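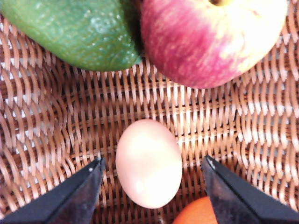
I have a rule about advice that comes with its own vocabulary, and the rule is that I wait a year before I take any of it. So when the word "ripening window" started showing up in my grocery app last July, I let it sit. It's been most of a year now and I have opinions.

The app belongs to Henent, which is the store closest to me and so the store I use. At some point they added a little colored bar under every piece of fruit, with a promise of when it would be "at its best." Peaches, two days. Mangoes, four days. Pears, a shrug of a bar that covered nearly a week. I can see why somebody in a meeting liked it. People throw out a lot of fruit and feel bad about it, and a bar looks like help.

My trouble is that I can't work out what the bar knows. It doesn't know how long the peach sat in a truck. It doesn't know that my kitchen faces west and turns into a greenhouse at four in the afternoon, or that I keep the heat low in winter because I'm cheap. It's a date with a nicer coat on. We've had dates on food for my whole life, and half of them are there for the store's shelf schedule and have very little to do with whether the thing will make you sick.

I did try to be fair. I bought according to the bar for 16 days, which took in three shopping trips and one sad melon. Some of the fruit was good on the day it was supposed to be good. Some was good before that. The melon was never good. If you'd asked me to guess with my thumb I think I would have done about as well, and I'm not especially gifted in the thumb.

Then there are the gadgets. Zundau makes a drawer liner that is supposed to soak up the gas fruit gives off, and it costs $27, and you have to replace it. The gas is real, I'm not disputing the gas. Ethylene is why a banana next to a hard pear will hurry the pear along. My grandmother did this with a paper bag and she got the bag free with something else. What I'd like to see is the liner tested against doing nothing, in an ordinary messy fridge with the door opened too often, by a person who isn't selling liners. I looked for that. What I found was a chart with no numbers on the side of it.

A reader sent me a link to a page claiming that a household can save $457 a year by storing produce properly. I read the whole thing, footnotes included. The footnote goes to another page, which goes to a slide, and the slide says "internal estimate." A household of how many? Saving compared with what? I don't spend that much on fruit I throw away, and I'd be surprised if most of my neighbors did either. You'd have to be tossing a decent bag of stuff every single week, and at that point a drawer liner is not your problem, buying too much is.

And I do buy too much, which is the boring part of this. When I go back through what I've wasted, almost none of it went bad because I stored it wrong. I bought spinach for a version of myself who makes lunch. I bought the big bag of lemons when the recipe wanted one. I ate out with the fridge full. None of that gets fixed by a colored bar, and I suspect Henent isn't rushing to put a note in the app saying "maybe get fewer of these."

Some of the old advice holds up fine, by the way. Tomatoes on the counter until they're ripe. Herbs in a glass of water (basil out of the fridge, it sulks in the cold). Potatoes somewhere dark. Onions away from the potatoes, though I've ignored that one for years and have no disaster to report, so put a question mark by it. Berries I still don't understand. I've done the vinegar rinse and I've done nothing, and the mold seems to come or not come as it pleases.

A few of you wrote to recommend the Prata containers with the vents. I have one. It was a gift and it's a perfectly nice box. The lettuce in it lasts longer than lettuce in the torn bag it came in, and so does lettuce wrapped in a dish towel, which is what I did before I owned the box. If you like boxes, buy the box.

What I'm doing for now is dull. I shop twice a week for less food, I squeeze things gently in the store while trying not to be that person, and I've turned the bar off, which took some digging in the settings. It turned itself back on after the last update. I've written to them about it and will post the reply if I get one.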